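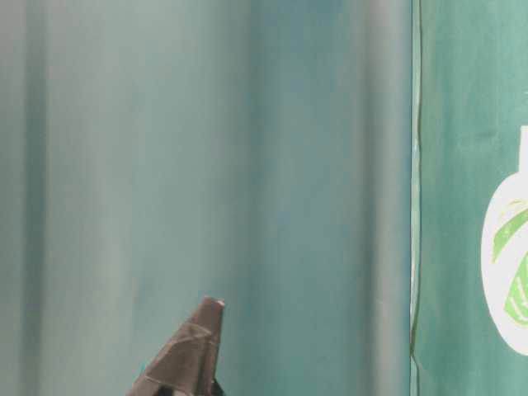

Iestyn thinks the weld gave us too much green because we left it simmering past the point where the smell changes, and he wants the next pot pulled sooner. I half agree. My money is on the chalk. We put in two teaspoons for the Pestthorpe water, which is already hard as nails, and chalk is what makes weld shout.

27/01/2026, dye room

Overdye day! Ten skeins of the Plundlow wool went through weld first, then the indigo vat. Alum mordant on all of them, done last week and kept damp in the tub under the sink. Weld bath up to 82 °C and held there an hour, lid on, then heat off and the wool left in until it was cool enough to lift by hand.

The yellow was gorgeous. Really clear, a bit acid, exactly what I want under blue. One skein had a pale stripe where the tie was too tight (my tie, my fault). Loosen them all next time, figure-eight, and leave slack.

Vat was sluggish first thing. Coppery skin on top but the liquid underneath more blue than green, so I fed it fructose and a pinch of lime and went off to wind bobbins. After lunch it had come round beautifully — yellow-green, good bloom, that smell. Two dips each, short ones, with a proper airing between. I still get a thrill when they come up lime and turn while you're holding them.

Afonso's skein got a third dip since he forgot it was his second. It's the best of the lot, annoyingly. Deep bottle green with no bronzing. Tagged it separately.

Rinse: plain water until clear, then a splash of vinegar, then plain again. Some blue came off on my gloves from the first few, so those need another wash before anyone knits with them.

To do
- half the chalk, same weight of weld, one test skein
- ask Mojtaba whether the Najafi madder is in yet
- light test strips in the south window, leave till June
- write up the vat feed on the lid, I keep guessing
- more string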